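Subject: Re: [tenants-list] Water meter replacement, Bosik buildings

To all subscribers:

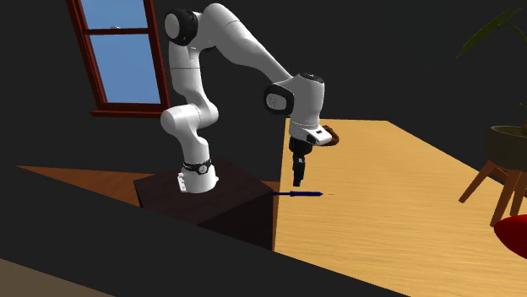 When will the water be shut off in each building?

Each building will lose water for 2 hours on the morning its own meters are replaced. The shutoff begins at 9:00 a.m., and the date for each building will be posted in the lobby and sent to this list one week ahead.

The remainder of this message responds to the points raised in the earlier post, which is quoted in part below. Replies that concern a single apartment should be sent to the management office and not to the full list.

> The notice on our door says that Pemeck will be replacing
> the water meters in all of the Bosik buildings, but it leaves
> out a good deal. Will we be billed for the new meters? Does
> somebody have to be home? Our meter is behind the washing
> machine and I cannot move that by myself.

There is no charge to tenants for the meter, the labor or the removal of the old unit. The cost is carried by the building account under the maintenance agreement with Pemeck. Tenants who receive any invoice for this work should not pay it and should forward a copy to the office.

An adult must be present to let the crew in. If that is not possible, a signed entry form may be left at the office by noon on the business day before the appointment. The form allows the building superintendent to open the apartment and remain there while the work is done. Forms are available at the front desk of the Macaraeg Street building and may also be requested by reply to the office address.

The crew needs 30 inches of clear space in front of the meter. Tenants are asked to move stored items, shelving and small furniture before the appointment. The crew will move a washing machine if it is standing on a level floor and its hoses can be reached. Please note this on the appointment card so that a second worker can be assigned. Stacked units will be handled on a separate visit.

> Also, the last time they did anything to the pipes we had
> brown water for most of a day. And I would like to know who
> reads the new meters, and whether the old reading counts
> against us if it is wrong.

Some discoloration is normal after a shutoff. Tenants should run the cold tap in the bathtub until the water is clear before using any hot water, and should remove and rinse the screens on kitchen and bathroom faucets. Laundry should be left until the following day. If the water has not cleared by evening, please call the office and leave the apartment number.

The new meters are the Tratska model already in use in the Macaraeg Street building. They are read once a month from the hallway, and no entry to the apartment is required for a reading. The reading appears on the statement in the same place as before, in gallons.

At the time of replacement, the crew will write down the final number on the old meter and the starting number on the new one. Both numbers will be entered on a card, and the tenant or the person standing in for the tenant will be asked to sign it. A copy stays in the apartment. Please keep it until two statements have arrived and compare the figures. If the final reading on the card does not match the statement, the card will be taken as correct.

Several subscribers have asked whether the statement for the month of the change will look different. It will show two lines in place of one. To give a typical case, a household might see 935 gallons on the old meter and 1,275 gallons on the new meter, for a total of 2,210 gallons. The rate is the same on both lines, and the fixed service fee is charged once.

Questions were also received regarding the shared laundry rooms. The laundry rooms have their own meters and will be closed from 8:30 a.m. until noon on the day of the work in each building. Any machine still running at 8:30 will be stopped. Cards for the machines keep their balance.

The order of the buildings is as follows:

Bosik East, beginning in January
Bosik West, after East is complete
Bosik Annex, after West is complete
Macaraeg Street, no work required

Appointments are offered on weekdays and on Saturday mornings. Saturday times are limited and will be given first to households that have told the office they cannot arrange access during the week. A tenant who misses an appointment will receive one new date by letter. The work must be completed in every apartment before the old reading system is turned off, and the office asks for cooperation in keeping to the assigned times.

Tenants with medical equipment that depends on running water should contact the office before their building's date is posted, so that a supply can be arranged for the hours of the shutoff.

Management Office
Bosik Residential Buildings

You are receiving this message because you are subscribed to tenants-list. To leave the list, send a blank message with the word "unsubscribe" in the subject line.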